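Forum Bricolage & Maison > Discussions générales > Les robots et nos corvées, on en est où ?

12 messages, page 1 sur 1

tournevis_mou
Posté le 6 mars 2019
Bonjour à tous,
Je relance le vieux débat parce que mon beau-frère m'a cassé les oreilles tout le repas avec ça. D'après lui, d'ici peu on aura une machine qui vide le lave-vaisselle, plie les draps et range le garage. Moi j'ai un aspirateur Oko depuis l'an dernier (payé 1230 euros avec la station, oui je sais, je sais) et il se coince encore sous le buffet. Alors plier des draps... Vous y croyez, vous ?

Mirabelle_55
Bof. Le mien fait très bien son boulot tant que personne ne laisse traîner une chaussette. Sauf que du coup je passe derrière tout le monde pour ramasser avant de le lancer, donc la corvée je l'ai toujours, elle a juste changé de nom :)

Fedir Stetsiuk
Je trouve que vous comparez des choses qui n'ont rien à voir. Un aspirateur, c'est un disque qui roule. Le vrai sujet c'est la main ! Chez Hemthorpe, où je suis monteur, on a un bras qui pose des charnières toute la journée sans broncher, parce que la charnière arrive toujours au même endroit et dans le même sens. Mettez-lui le carton en vrac et il ne fait plus rien de bon. Le jour où on aura des doigts capables de chercher dans un vrac, là oui, ça changera à la maison aussi.

tournevis_mou
D'accord mais les mains à cinq doigts, j'en vois passer depuis des années et ça finit toujours par saluer le public dans un salon. Une pince à deux mors ne suffirait pas ? Pour ranger des bricoles sur une table, je veux dire.

Fedir Stetsiuk
Pour une boîte ou un livre posé bien à plat, une pince peut suffire, à condition que ça dépasse assez pour passer les mors. Avec des doigts tu peux pousser, basculer, ramener l'objet vers le bord. Regarde la taille des segments sur celle-ci, quatre doigts fins et un pouce nettement plus costaud, au-dessus d'un plateau en bois avec un décor de salon imprimé derrière. C'est ce genre de travail sur table qui m'intéresse, bien plus que les robots qui dansent.

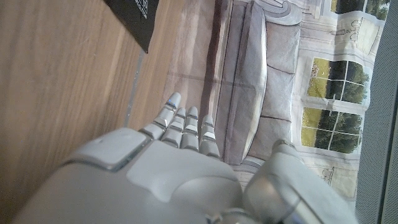

Mirabelle_55 répond que la main, elle veut bien, mais que chez elle le problème commence avant : savoir ce qui se range et ce qui se jette. Un ticket de caisse froissé, c'est une poubelle ou une garantie ? Même son mari n'y arrive pas, alors une machine.

Bohdan Zakharchenko
+1 avec Mirabelle. Et j'ajoute le temps ! J'ai vu une démo où la machine pliait une serviette. Une seule, toute simple, un carré. 20 minutes. Bon, elle était bien pliée, je ne dis pas, mais moi pendant ce temps j'ai fini le panier et bu mon café.

Fedir Stetsiuk
Et alors ? Si elle y passe la nuit pendant que tu dors, tu t'en fiches un peu, non ? Ma machine à pain aussi est lente, je ne lui en veux pas.

Bohdan Zakharchenko
Ta machine à pain ne se promène pas dans la cuisine à trois heures du matin avec un verre à la main. Je dors mal rien qu'avec le frigo.

jadis_le_chat
Je débarque, désolé pour le pseudo, Jadis c'est le nom du chat. Je tiens un petit atelier de réparation de meubles et je me pose la question pour le ponçage. Les grandes surfaces plates, je veux bien les confier à une machine demain matin. Les moulures, jamais de la vie : on sent sous le doigt quand le grain change et je ne vois pas comment on apprend ça à un bout de plastique. Quelqu'un a essayé ?

Fedir Stetsiuk
Un collègue a fait des essais sur des panneaux, oui, avec un plateau qui règle sa pression tout seul. Très propre sur le plat, et régulier surtout, mieux que moi en fin de journée. Sur les chants il a mangé le placage deux fois. Donc pour tes moulures je te donne raison, pour l'instant.

jadis_le_chat
« Pour l'instant », voilà, c'est toujours la même chanson. J'ai 42 ans, on me promet le robot ménager depuis que je suis gamin !

tournevis_mou
Haha pareil. Bon, je retiens que pour l'atelier c'est oui si tout arrive bien rangé, et que pour la maison il faut ranger avant de faire ranger. Mon beau-frère va être ravi. Fedir, tu aurais une idée de prix pour un petit bras d'établi ? Juste pour tenir les pièces pendant que je colle, rien de savant.

Fedir Stetsiuk
Pour tenir des pièces, prends deux bons serre-joints et garde tes sous ! Je suis sérieux. Si tu veux quand même t'amuser, regarde plutôt en occasion, et demande toujours si le boîtier de commande est fourni. Le copain qui a oublié de demander a un très joli porte-manteau dans son garage.

Mirabelle_55
Et mon lave-vaisselle, il se vide comment en attendant ? Je prends les volontaires, avec ou sans doigts articulés.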